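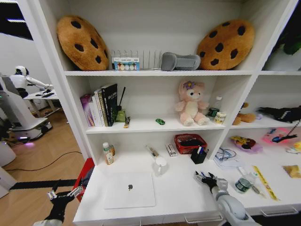 # Chapter 6: Shelves, and the Things That Settle on Them

Most of us own a shelf like this one, with the books at one end, a pink teddy bear further along, and a tiny green toy car parked in between. Up top there are two big cookie pillows (chocolate chip, of course!), and down on the desk the pens have a cup of their own beside a white mug and a red basket. When Yanling Lu and I began teaching home organization at Hendberg, we'd have told you to clear it all off and start again, and I'm glad we've softened since then, because a shelf is a kind of diary and deserves a slow first reading.

In this chapter we'll practice that reading before we move anything at all. You'll learn to sort by how often a hand reaches for a thing, to give soft, bulky items the high places, and to keep the desk surface for work. Abelardo Huamán's method of the 2 baskets comes at the end, along with the exercises. Please keep your notebook from Chapter 2 nearby.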